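About Simeo

Simeo is a small company which gives a second round to household things and toys. People bring to us, or send to us, what they do not need any more and what is still good. We sort it, clean it, pack it again and pass it to families, day care rooms and small shops in our area. We started with one rented garage and two folding tables. Today we have a proper hall on the ground floor, with a loading door and a heating that works most of the winter.

The name comes from the first cat of our founder, Kumudini Siddiqui. She had to write something on the registration form and the cat was sitting on it. Later we wanted to change it to something more serious, but customers already knew us by this name, so it stayed.

How we began

Kumudini worked many years in the returns department of a mail order shop. Each day she saw boxes come back which were opened only one time. The toy inside was fine, the small kitchen machine inside was fine, but the carton had a torn corner and this was enough to send everything away. She asked if she could buy one pallet for herself. In the first month she sold or gave away every piece from it, and then she asked for a second pallet.

Rizwan Bepari joined her in the same September. He knew how to test electrical parts and he had a van, and at that time the van was maybe more important. In the first year we passed on 960 pieces. In the second year it was 1,067, and we were proud of this number, although it is not a big number for a bigger company.

What we do with the things

All that arrives goes first on the sorting table. We open the carton, we look what is inside, and we put together what belongs together. Soft toys are one group, household appliances and their parts another group, and books and games are the third. Clothes we do not take, please bring them to the collection point at the town hall.

Soft toys have their own rules with us. Dilani Selvanayagam is responsible for them. She checks the seams, the eyes and every small piece which a child could pull off. If a toy wears a shirt or a dress which can be taken off, she washes it separately. A toy with clothing that is sewn to the body is washed as one piece, in a net bag, on the gentle program, and it dries lying flat for two nights.

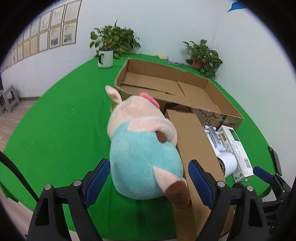 Animals are the most wanted toys we have. Bears and rabbits leave the shelf quickly, but farm animals have also their friends, and one day care room near us asks always for pigs. The children there have built a farm from cartons and it seems it can never have enough inhabitants. When we get one, Dilani puts it on the side for them.

With appliances we are more strict. A part without its machine we keep only if we know to which model it belongs. For this reason we ask you: please leave the product box with the part, also if the box is not beautiful any more. The label and the barcode help us to find the model, and it saves Rizwan a long evening of searching.

Our cardboard

We use a carton again as long as it can stand. Long narrow cartons are good for lamps and for rolled posters. Low open trays are on our shelves as drawers, and the writing that was printed on them we leave how it is. We do not cover it with paper — it would only be more waste. What is too soft goes flat into the paper container.

The people

Kumudini Siddiqui leads the company and answers most of the letters by herself.

Rizwan Bepari tests the appliances and plans the driving.

Dilani Selvanayagam takes care of the toys, the washing and the drying room.

Adom Owusu came to us from the furniture store Plovholm, where he built shelves. He built also ours. If you visit us and find everything at the height of your hand, it is his work.

Bernice Quaye makes the accounts and the contracts with our partners. She speaks four languages and she is patient in all of them.

Altogether we are 16 people, most of them part time.

Our partners

The mail order shop Claltberg gives us its opened returns. The bakery Sultana, two doors from us, collects small toys at its counter, and we pick them up every Tuesday before noon. We are always glad for a new collection place. It needs only a dry corner and a box.

Bringing things to us

You can come to the loading door in the mornings. Please ring the bell and wait a moment, the way from the back of the hall is long. Toys should be clean as far as possible, and batteries should be taken out. Big furniture we cannot accept, as our door is too narrow and we have no lift.

If you are not sure about a thing, write to us first with a few words about what it is and how old. Bernice or Kumudini will answer you, normally in the same week.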